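Laundry room: loading and door notes

Povia House, ground floor. Gallery page 16 in the household equipment series

The pages in this series record the fixed equipment at Povia House, one machine or fitting to a page. Page 16 covers the front-loading washing machine. Earlier pages dealt with the sink and the drying racks; the ironing area follows on the next page. The text is meant for residents who use the machine and for anyone who looks after it between service visits.

Settings are not covered. The programme table is kept in the Inder folder on the shelf outside the laundry room, and the maker's booklet is filed behind it. Where the booklet and this page differ, follow the booklet.

1. Loading heavy items

Dark, heavy cotton and fleece go in a load of their own. Feed each piece in by one end and let the rest follow, so that it settles in folds against the back of the drum. A garment pushed in as a ball tends to stay as a ball, and the middle of it gets less water than the outside.

Check pockets before the garment reaches the opening. Close zips and turn printed tops inside out. Trousers with metal buttons should be fastened at the waist.
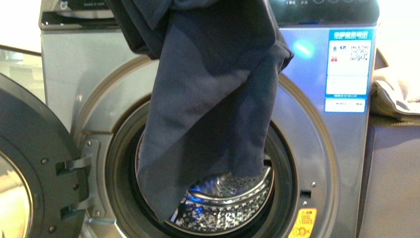 Dark garment going into the drum, lower end first. Product label on the right of the front panel.

The drum is full for a cotton programme when a flat hand still fits between the top of the load and the drum. For synthetics, stop at half. Mixed loads follow the lower limit. One large item on its own, such as a bath mat or a thick jumper, is hard for the machine to balance and may hold up the spin, so add two or three towels of similar weight.

Leave the label on the front panel in place. It carries a QR code and printed product information, and it has been entered in the equipment register under item 1669. Quote the item number when reporting a fault. Do not scrub across the label when wiping the panel down; a damp cloth drawn from top to bottom is enough. The brushed finish shows circular marks, and abrasive pads are not to be used on it.

Powder should be measured for the weight of the load and not for the size of the drum. Local water is moderately hard. Tarigan, the shop at the end of the road, sells a plain powder in card boxes that has given no trouble with residue. Liquid is acceptable at low temperatures. Fabric softener is left to the user, but keep it out of loads of towels.

2. Door, glass and hinge

The door opens to the left and should be swung wide before loading or emptying. A door left half open gets knocked by the basket, and the load on the hinge then comes from the side. Nothing is to be hung on the door, and the open door is not a handhold for getting up from the floor. 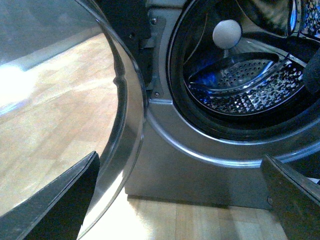 Funder
Household equipment editor, Povia House

The porthole glass is convex and reaches into the opening when the door is shut. Clothes caught between the glass and the rim are the usual cause of a door that will not latch. Run a finger round the edge of the opening before closing, push the load back, and press the door until it clicks.

Lint and powder collect on the glass and inside the chrome rim. Wipe both with a soft cloth once a week, working along the curve of the rim. Dried detergent comes off with warm water and a drop of washing-up liquid. Polish is not needed.

The hinge bracket sits between the door and the drum opening. Two of its screws can be seen with the door fully open. Look at them at the monthly check. If a screw head stands proud, or the door has dropped and needs lifting to close, take the machine out of use and enter it in the fault book. Residents should not tighten the screws themselves, as the thread in the front panel is easily damaged.

3. After the wash

Empty the drum as soon as the programme ends. Turn the drum once by hand to bring down anything stuck to the top; single socks are nearly always found there. Leave the door ajar by the width of a hand for the rest of the day so that the inside can dry.

The floor in front of the machine is pale wood and will mark if water is left standing on it. Mop up drips at once. Wet items go straight into a basket and are not put down on the boards.

A maintenance wash with the drum empty is run every month at 80 degrees, using powder and no softener. The filter is cleaned on the same visit. Allow 10 minutes after the programme ends before opening the filter flap, and have a shallow tray and an old towel ready.

Last checked in April. Door closing normally, no leaks at the hose connections, filter clear. One replacement inlet hose held in stock.

Next page: Ironing area
Previous page: Drying racks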